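How to Look After a Robot That Makes Toast

You might think a robot that makes toast has an easy life. It doesn't have to eat the burnt ones. It never has to wash up. But a robot arm needs more looking after than a hamster, and it complains less, so somebody has to go and check on it.

At the Stemska workshop in Ilden, that somebody is usually Riet Maes. Her day starts at 8 o'clock with a cup of coffee, which she is not allowed to put on the robot's table. (There is a story behind that rule. Ask Ruben Mertens. He will change the subject.)

First job: the wake-up

When you wake up, you know where your hands are. They're on the ends of your arms, where you left them. A robot has to check. Inside each joint is a sensor that measures how far the joint has turned, a bit like a clock face that can only see its own hand. The computer takes all those measurements and works out where the fingers must be.

Riet moves the arm to a spot called the home position and looks at the numbers on her screen. If they match yesterday's numbers, good. If they don't, the robot is wrong about where its own elbow is, and it should not be trusted with breakfast.

Second job: the fingers

The part that grabs things is called a gripper. The one on the toast robot has fingers that pinch, like your thumb and first finger when you pick up something your brother has licked.

Fingers get dirty. Bread is mostly crumbs that haven't fallen off yet, and crumbs stick to the fingertips and make them slippery. So Riet switches the arm off, wipes the fingers with a dry cloth, and looks for worn patches. Switching off comes first. It always comes first, even if you are only going to be a second, and even if you are Ruben.

Then there is the question of how hard to squeeze. Squeeze too gently and the bread drops. Squeeze too hard and you have made two small pieces of bread and a mess. An apple can take a firm grip. A banana will put up with some of it and go brown later to get even. Each kind of food has its own squeeze setting, and Riet tests the bread setting with real bread, because foam doesn't crumble.

Third job: the cables

Cables carry electricity and messages to the gripper. Every time the wrist turns, the cable has to bend along with it. Try bending a paper clip back and forth and you will see why this matters. (Do it over a trash can.)

A cable needs enough slack to let the wrist move, but not so much that it catches on the toaster. Riet turns the wrist slowly one way, then slowly the other, and watches the cable the whole time. It is about as exciting as it sounds. In February she found one with a split in its rubber coat, and the robot got a new cable and the afternoon off.

Fourth job: where is the toaster?

A toaster slot is not much wider than a slice of bread. If someone bumps the toaster a tiny bit to the left, a robot that has only learned the old spot will carefully deliver the bread to the wrong place.

So Riet runs a slow practice. The arm carries a slice over the toaster at a crawl, with the toaster unplugged, while she keeps one hand near the big red stop button. If the corner of the bread isn't lined up, she stops the arm, fixes the position, and tries again. On one bad Tuesday she did this 40 times. The bread was not in great shape by the end and neither was Riet.

Words to know

Joint: a place where the arm bends or turns.
Gripper: the robot's hand.
Slack: extra cable, left loose on purpose.
Home position: where the arm goes when it isn't doing anything useful.

Try it yourself

Put on oven mitts. Close one eye. Now pick up a slice of bread by one corner and lower it into an empty cereal box without touching the sides. Whoever drops it feeds the birds.

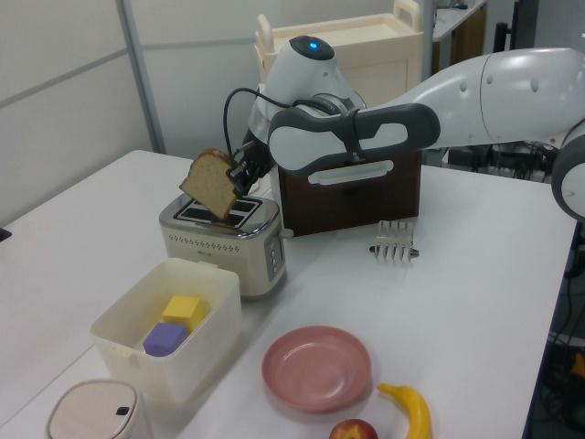 Steady now: the gripper holds a slice of bread over the toaster.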